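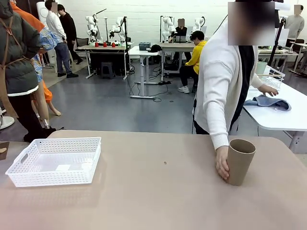 Photo: Bhavana Kurian / Roltitex

Ticket 170 – Cup-to-basket station, arm stops after grip
Opened by: Shiuli Karunaratne
Opened: May 13, 2024
Status: Open, workaround in place

Problem
The arm closes on the cup, lifts, then pauses for 45 seconds before it carries on to the basket. No error on the laptop. Happens on the Morkura routine only; the older Rernia one runs straight through.

Tried so far
Restarted the controller. Same pause.
Checked the cables at the base end and reseated two. Same pause.
Lowered the grip force from 17 to 9. Pause gone! 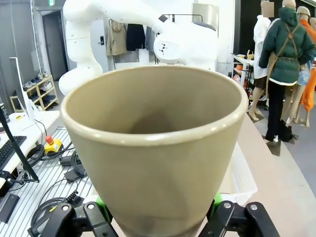

I was so pleased I ran it again straight away, and then again with Bhavana watching. The green pads still hold at the lower setting, so my guess is that the routine was waiting for a force reading it never got.

Note from Bhavana Kurian
Lovely find. Please leave it at 9 for now and write the old value on the sheet by the laptop, or the late shift will put it back. They've got very good at this – a few months ago all of us were sorting cups by hand, and now people argue over who gets to teach the arm the next one. My wrists are grateful too.

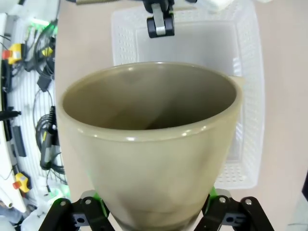

Reading time: 1 minute

Update, Shiuli
Old value is on the sheet. I've asked D'Souza whether the wait can be taken out of the routine altogether, and whether we can have the force setting on the first screen. At the moment only two of us know where it lives, and I'd love everyone on the floor to be able to change it.

Still to do: repeat with the basket turned the other way round.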